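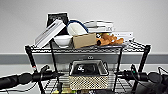
*The wire cart, top shelf at full capacity*

I have been putting off the cart for weeks and this is the week I finally started on it, so get comfortable, because I have a LOT of feelings about wire shelving now.

Some background for anyone new: when we moved into the apartment in Delville back in January, the cart was the first thing I put together and the first thing to fill up. Anything without a home went on the top shelf. Keys went there, mail went there, the good bowl went there because the cabinet was too shallow for it, and then things started going there to keep the other things company. You know how it goes. My friend Noelia Bermúdez came over for dinner, looked at it for a good long while and said, "So this is where you keep your Tuesday thoughts," and I still have no idea what she meant but I think about it constantly.

Anyway! Let me go through what's living up there, because sorting it made me happier than it had any right to.

**The black picture frame.** It has a white border and a very dark picture in it, and I love it, and it has been leaning at the back of the cart since we got here because I can't commit to a nail. It came from Xóchitl Cuautle, who prints her own photographs and gives them away like zucchini. I promised her it would be on a wall by spring. It is May. I've now bought the hook, so we're getting closer.

**The book with the gray stripes.** I've been using it as a sort of diagonal brace for the frame, poor thing. It's a paperback on small-space gardening that I started on the bus and then got distracted from, and when I pulled it out I sat down on the floor and read two chapters right there with everything half sorted around me. Did you know you can grow decent lettuce in a windowsill box that's barely deeper than your hand? I didn't! I want to try it. (This is why sorting takes me so long.)

**The white bowl.** My favorite thing on the whole cart. Lucrezia Dal Bello taught a ceramics class at Manríquez, the studio over the bakery, and I bought it at the end-of-session sale. It has a nice soft rounded rim and it's the perfect size for clementines or for a truly irresponsible serving of popcorn. It deserves to be used every day, so it's going to the kitchen counter and the toaster is just going to have to scoot over.

**The cream bag.** Soft, roomy, and it has carried everything from library books to a watermelon. I keep trying to hang it on the closet door and it keeps migrating back. I've decided to stop fighting. The bag gets to stay on the cart, only with its own spot, so that it isn't slumped behind everything else where I have to fish for it on my way out.

**The little brown box.** I was so sure this was the spare light bulbs. It was birthday candles, a tape measure and a packet of zinnia seeds. The bulbs are still at large. If you've ever lived with me, please check your pockets.

**The white stack at the back.** Half the reason the shelf looked so full! It's a mix, and most of it was stuff I'd piled there on moving day and never laid eyes on again. I've kept what I'd really miss and set the rest by the door for Baltazar Pacheco, who takes things over to the swap table in his building.

Now, the cart itself. I want to say a word for it because I think it got blamed for my habits. Black posts, plain wire shelves, nothing fancy, and it has put up with everything I've asked of it. The wire is a dream to clean - a damp cloth and an old toothbrush for the corners, and the crumbs and dust mostly fall straight through anyway. The one drawback is small stuff. Pens tip over, and anything with a narrow base wobbles on the grid. Yuzuki Nishimura told me she lines hers with cork cut to size, and I went and got a roll that same afternoon. I measured twice, cut once, and got it wrong, so the first piece is now a very nice trivet.

My plan for the top shelf from here:

- bag on the left, easy to grab
- one tray for mail and keys, and when the tray is full I have to deal with it
- something growing, if the lettuce idea works out
- an honest-to-goodness empty patch, for setting down groceries

The lower shelf is a whole separate post. I did take a peek, and there are extension cords down there I'm not emotionally ready for.

If you have a wire cart of your own, tell me what you keep on it! I especially want to hear from anyone who's figured out where to put the mail. And if you've grown lettuce indoors, please tell me which kind to start with, because I've got the windowsill all cleared off and waiting.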